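Elham Cup (women's softball)

The Elham Cup is a yearly knockout competition for women's softball clubs. It is played over one long weekend in January, at the Stubbs Ground in Pillell. The competition is of the fastpitch type, and all matches have seven innings unless the mercy rule is applied. The present holder is Sodov Softball Club.

The cup takes its name from the Elham school field, where the first matches were held before the town had a proper diamond. That field had no outfield fence, and a ball which rolled into the ditch behind left field was counted as two bases. The rule stayed in the printed regulations long after the move to Stubbs, although there is no ditch at the new ground.

Format

Clubs enter by invitation or through a qualifying match in the week before. The draw is made in public on the evening before the first round. There is no seeding, so it has happened that the two strongest teams met on the opening morning. Losing teams of the first round go into a second bracket, which is called the Plate.

Each club may register 5 pitchers. A pitcher who has finished a complete match must not start the next one on the same day. This rule was proposed by Teresa Figueiredo, then coach of Pillell, after a weekend in which one player pitched every inning for her team and could not lift her arm on the Monday. Some coaches were against it, as small clubs often have only one or two pitchers of cup level.

If the score is equal after seven innings, the tie-break is used. Every half-inning then begins with a runner placed on second base. In the final this is done only from the ninth inning.

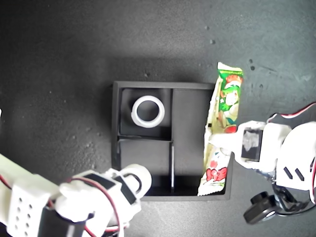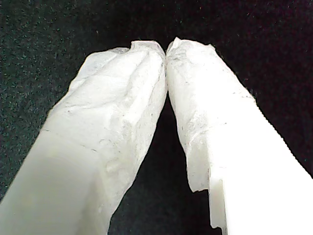
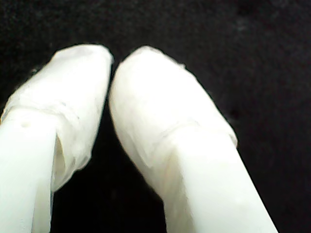
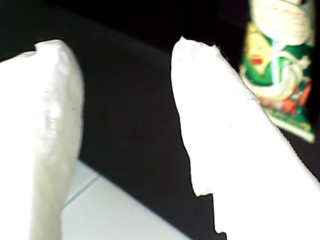

Category: Women's softball competitions

Ground

The Stubbs Ground has one main diamond and one practice diamond. The main diamond has an infield of red dirt and a grass outfield. The stand behind home plate has a roof, and the grass banks along both foul lines are also open to the public. The official capacity is 4,000, but the highest recorded attendance at a cup match is 2,165, for the final between Sodov and Pillell.

The wind comes mostly from the side of right field and holds back high balls. Home runs are therefore less common here than at other grounds of the same size, and visiting teams usually choose to bunt more than they do at home.

Notable players

Fengying Zhong played for Sodov as a pitcher and is best known for her rise ball and for a very slow change-up, which she used mainly with two strikes. She won the award for best pitcher of the cup three times. Delwyn Nepia, a catcher, was her team-mate in all three of those years and later became coach of the same club.

Jarrah Ruawai of Pillell holds the record for stolen bases in the competition, with 30. She batted left-handed and was often at first base before the shortstop had thrown the ball.

Umpires

Matches before the semi-finals have two umpires, and from the semi-finals there are three. Kobina Kpodo was plate umpire in more finals than any other person. He announced his retirement on February 28, 2020, and the following cup was the first in which the plate umpire of the final was chosen by lot.

See also

Elham Plate
Sodov Softball Club
Mercy rule
Tie-break (softball)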